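Ending of Caldeira - did the brother ever leave the island?

Laurinda Bragança
6 May 2024

Watched Caldeira last night and I'm stuck on the last 10 minutes. The older brother packs, says goodbye to his aunt and walks down to the ferry. Then we get the long shot of the harbour, and after that he's back in the kitchen with the radio on. Is the kitchen scene a flashback, or did he turn round and go home? My husband says flashback. The jumper is the same in both, which doesn't help. I've put up a few of my own pictures of fruit with this post.
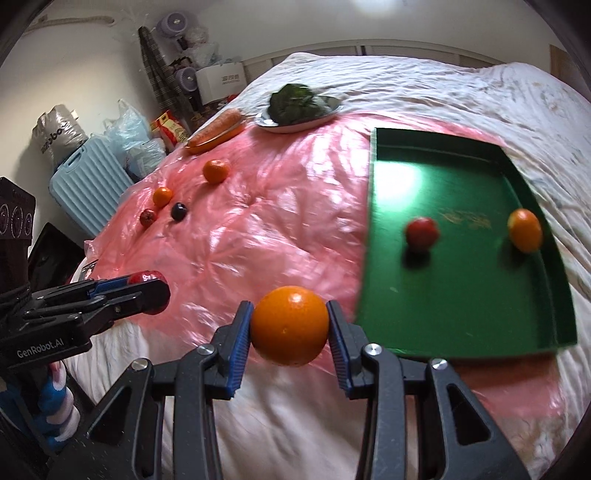
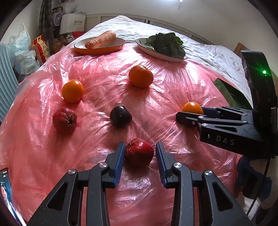
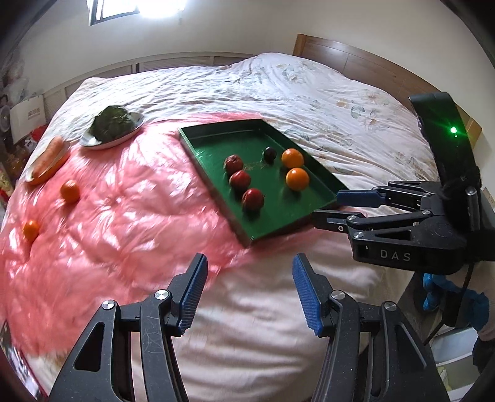
Fruit, including oranges, in all three.

I've seen the version on Lirkora, if that makes a difference. Please don't spoil Stindside, I'm watching that next.

Hélder Frade

He went home. Listen to the radio in the kitchen: the announcer reads out the storm warning, and the storm hasn't been forecast yet when he says goodbye to his aunt. So the kitchen has to come later. The director also leaves the suitcase by the door, still strapped up. You only see it for a second or two, on the left as he sits down.

What I can't work out is whether he missed the ferry or decided against it. I think the film leaves that open on purpose, and I prefer it that way. It's a slow film but the sound is very carefully done, so it's worth a second go with headphones.

Raquel Peixoto

Flashback, I thought. Didn't notice any radio. The middle dragged a bit for me.

Cristóvão Pinheiro

Hélder is right about the storm warning. There is a longer cut that was shown at the Noltlow festival in November, with some 5 minutes more at the harbour. In that one you see the ferry go and he's still on the quay. The Lirkora version is the short one.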